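4.3 Setting up the play kitchen area

This section applies to the Flomstead play kitchen when it is installed in a nursery, waiting room, or family center. Household users may skip steps 7 and 8. Read Section 2 (Unpacking) before you begin, and keep the parts bag closed until the unit stands in its final position.

Before you start

Choose a level floor. Thick carpet and loose mats are not suitable. Leave at least 1000 mm of clear space in front of the unit so that two children can stand at it and an adult can pass behind them. Do not place the unit under a window that opens inward, or within reach of a cord, blind chain, or radiator valve.

CAUTION: Two adults are required to lift the unit. Do not lift it by the worktop.

Positioning and leveling

1. Move the unit to its final position and push it back until the rear edge meets the wall.

2. Turn each of the 4 leveling feet by hand until it touches the floor. Do not use a wrench at this stage.

3. Place a spirit level on the worktop, first from left to right and then from front to back. Adjust the feet as needed and tighten the lock nuts.

4. Fix the wall strap supplied in bag C. The strap must be fastened to a stud or to solid masonry. Plasterboard plugs are not an acceptable substitute.

NOTE: If the floor has been waxed recently, wait one full day before leveling. The feet may creep on fresh wax and the unit will need to be leveled again.

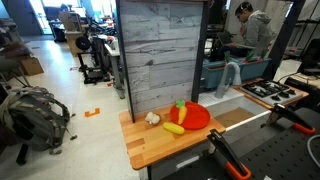 5. Pull firmly on the front of the unit at worktop height. There should be no movement at the wall strap. If there is any movement, remove the strap and return to step 4.

6. Wipe all surfaces with a damp cloth and mild soap. Do not use bleach, solvent, or abrasive pads. Dry at once, paying attention to joints and screw heads.

7. Write the date of installation on the inside cover of this manual and enter the unit in the site equipment register.

8. Display the supervision notice where adults will see it on entering the room. Replacement notices may be ordered from Lirnon, part number 4000.

Play food and small accessories

Accessories are sold separately and may come from more than one supplier. Check every item against the age label on its packaging before it is put out. Items marked for ages three and over must not be used in rooms open to younger children, even when an adult is present.

Fabric items should be inspected weekly. Pull gently at each seam, leaf, and stalk. Discard any item with an open seam or exposed filling — repairs made by hand are not covered by the warranty.

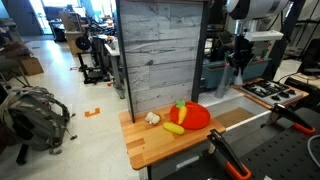 Hard plastic items may be washed in warm water and left to dry on a rack. Do not return damp items to a closed drawer or box. Cracked plates and cups should be thrown away the same day.

CAUTION: Never store real food, medicine, or cleaning products in or on the play kitchen.

Monthly check

Repeat steps 3 and 5 once a month, and again whenever the unit has been moved. Record the result in the register with the initials of the person who carried out the check. If a foot or strap is missing, take the unit out of use and contact Lirnon for a replacement part. For anchoring to tiled walls, see Section 4.4.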